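Food Retail and Packaging, Unit 4
Portion packs and the small wrapper: notes for Friday's class

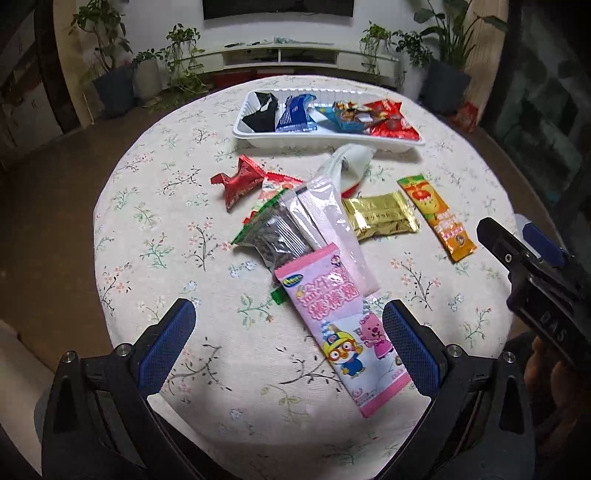 PACKAGING BASICS

Sweets and snacks are mostly sold in flexible packs. The term covers any pack that takes its shape from what is inside it, such as a bag, a pouch or a flow wrap. Cartons, tins and jars are rigid packs and were covered in Unit 3.

4.1 Flow wrap

A flow wrap is made from a single reel of film. The film is folded into a tube around the product, sealed along the back, then sealed and cut at both ends. The back seal is called the fin seal. The end seals usually have a crimped pattern, and the cut may be straight or zigzag. A zigzag cut gives the customer a place to start the tear.

Most bars are packed this way. The machine runs fast and the pack uses little film, but it can't be closed again once it is open.

4.2 Pillow bags

A pillow bag is formed on an upright machine. The film comes down over a collar, the product drops in from a weigher, and the top seal of one bag is made at the same moment as the bottom seal of the next. Crisps are the usual case. The bag is often flushed with nitrogen before sealing, which slows staling and helps protect the contents from being crushed.

4.3 What the film has to do

Keep moisture out (crisps, wafers) or in (soft chews).
Keep oxygen away from fats.
Block light where the product fades or turns rancid.
Take print well.
Seal cleanly at the speed of the line.

A single plastic rarely does all of these, so many films are made of two or more layers. Layered films are harder to recycle. We come back to this in Unit 6.

4.4 Worked case: Wadow

Wadow sells a fruit chew from its plant at Pralulstead. The chew was first sold in a 500 g bag. Shops reported that customers liked the product but found the bag too large, and the chews at the bottom stuck together after opening. The firm moved to a 20 g flow wrap and kept the large bag for catering buyers.

Film use per kilo went up, as it always does with smaller packs. Returns for sticking fell. In the first month the small pack was taken on by 242 shops, almost all of them in and near Zetirville.

Points to discuss: who pays for the extra film, and whether a bag with a press-close strip would have dealt with the sticking.

4.5 Reading and task

Read Lodhi, chapter 2, on seals and seal faults. Bring one empty snack wrapper to class, clean and dry. Find the fin seal, note the type of end cut and write down the disposal advice printed on the pack.

Written answers go to Callum Rennie by the end of March.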